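From: Nidia Paucar
To: walkers-list
Date: December 13, 2023
Subject: Re: [walkers] First long walk in June, how much to carry?

Hi all, and welcome Marcy!

Marcy wrote:

> Hello everyone, new subscriber here. My sister and I have
> booked the Tillarard walk for June, going inn to inn, and I
> have never carried anything heavier than groceries. I have
> three questions. First, how big a pack do I need? Second, how
> many changes of clothes? My sister says one and I think she
> is out of her mind. Third, is the bus to Naltier really the
> only way to get to the start? I also read that the day after
> Cusi is a killer. I'm 61 with one good knee. Thanks in
> advance for any advice, and sorry if this has all been
> covered before!

It has been covered before, but the archive search on this list is hopeless, so please don't apologize. I've walked the whole thing two times and I'm happy to go over it again (any excuse). I'll take your questions out of order.

The bus. Yes, you want the bus. There is a taxi, and the man is lovely, but he only goes when he has a full car and he has a loose idea of what full means. The bus leaves from behind the post office, on the side with the bike racks, and not from the stop with the shelter and the timetable, where I once stood for most of a morning. Sit on the right if you want the river and on the left if you get carsick. Have small bills! The drivers won't change anything large and they will let you know it in front of everybody.

Get a sandwich before you board. The shop in Naltier keeps its own hours, and the bakery sells out by the time the bus pulls in.

Now the pack. I carry a Clostico, the middle size, the one with the lid pocket that everyone complains about. I like the lid pocket. My hat lives in there, and my rain jacket, and a bag of almonds that I've been refilling since the first trip. If you don't own a pack yet, please go to a store and have them load one up with weight and then walk up and down some stairs in it for longer than feels polite. The hip belt is the part to be fussy about. My first pack was a present, and it sat so high on my ribs that I walked the first three days holding it up with my thumbs.

Your sister is nearly right about the clothes (sorry). I take two shirts for walking and one for the evening, and for years I took five and wore three. Two pairs of socks on top of the pair I'm wearing, one pair of long pants, one pair of shorts, a fleece. Fold things flat and go narrow enough that they stand up on edge in the bag, then you can pull out one without hauling everything onto the bed. 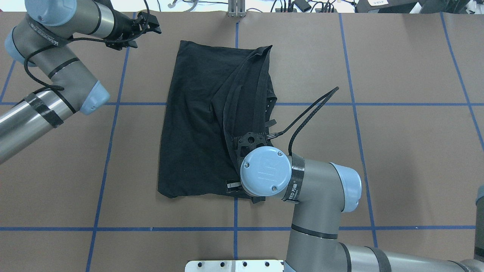 Black garment, partly folded.

I know there are rollers on this list and I can already hear you typing. Roll if you like! I rolled for a long time. My rolls come undone by lunch and I end up with a sort of nest.

On to Cusi, and the day after it. I don't want to scare you, and I don't want to fib to you either. It is a long climb. My old guidebook says 1000 meters up, my friend's says a good bit less, and my legs side with my book. What I can say is that there's nothing tricky about it. No scrambling, no ladders, no edges to speak of, only a path that goes up through the woods, comes out at a gate, and then goes up some more. The gate is where people get discouraged, so please know ahead of time that the gate is about the middle. There's a flat rock just past it on the left that is the best seat on the entire walk. Eat something there even if you don't feel hungry.

The top is around 2000 meters and it can be properly cold up there in June. I've had sun in the woods and sleet at the cairn on the same morning. Keep the fleece somewhere you can reach without unpacking.

Then there's the way down, and with your knee I would think harder about that than about the climb. Take poles. I was snobby about poles until I borrowed a pair on that very descent, and I haven't walked without them since. Make them a little longer for the downhill. Also, there is a farm track that splits off to the right below the spring, and it adds a bit of distance but it's so much kinder than the steps. The signs send you down the steps. Ignore the signs!

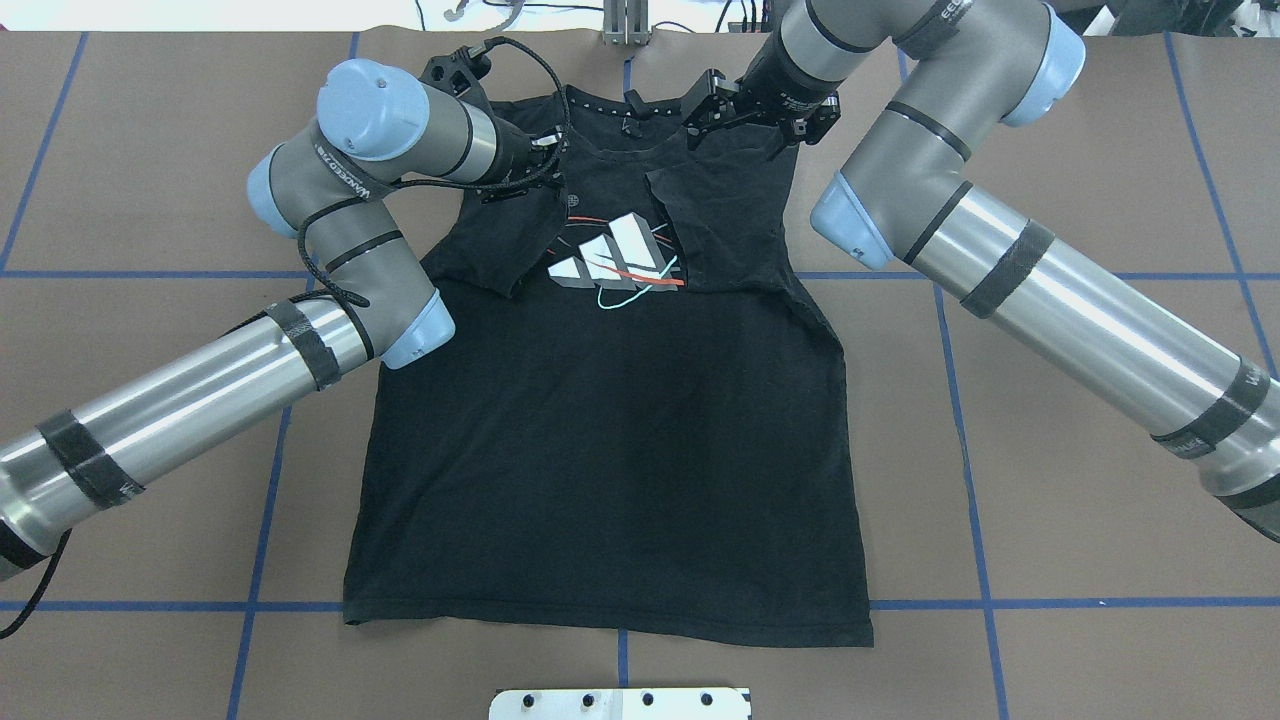 Laundry at the inns is easier than you'd think from the older posts. Most places have a sink you're allowed to use and a line somewhere out of the wind, and at the inn in Cusi they'll lend you pegs if you ask at the kitchen door. Wash the minute you arrive, before the shower and before the beer, or you will never do it. Lay the shirt out flat and tug the collar and shoulders into shape while it's damp and it'll look perfectly decent at dinner. I'd go easy on big chest prints for walking days, though. Something like those white slanted bars with the orange-red and blue streaks looks great on a black shirt, but in my experience a heavy print dries last and feels clammy under a pack strap. Black is good for dinner, less good for a hot afternoon. My walking shirts are both a washed-out tan and they look terrible, and I don't care.

Cotton or not cotton, well, that one fills up this list every winter. I wear a synthetic shirt during the day and keep cotton for the evening. An old soft cotton tee is the nicest thing in the world to put on after a climb, and if it's a little pilled, all the better.
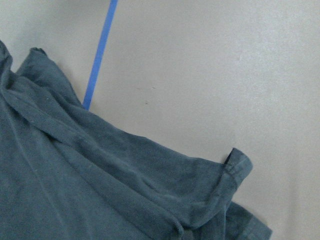
Muted blue-green cotton, lint and all.

A few odds and ends before I go and start supper.

Book the inn after the descent early. It's small and the next one is much too far on tired legs.

Bring earplugs. The church bell in Cusi does the hours all night, and then does them over again a minute later in case you missed it.

Don't buy new boots in May. If you need boots, buy them now and wear them to the grocery store.

Cash for the inns, cards for the bigger places. The machine in Naltier was out of order both times I tried it.

And do the first day slowly. It's mostly flat along the water and everybody charges off like they're late for something. There's a bench by the old mill where I like to take my shoes off and let them all go past.

Marcy, write to me off list if you want my day-by-day notes. They're handwritten, but I can scan them. And tell us which inns you booked, I'm nosy!

Nidia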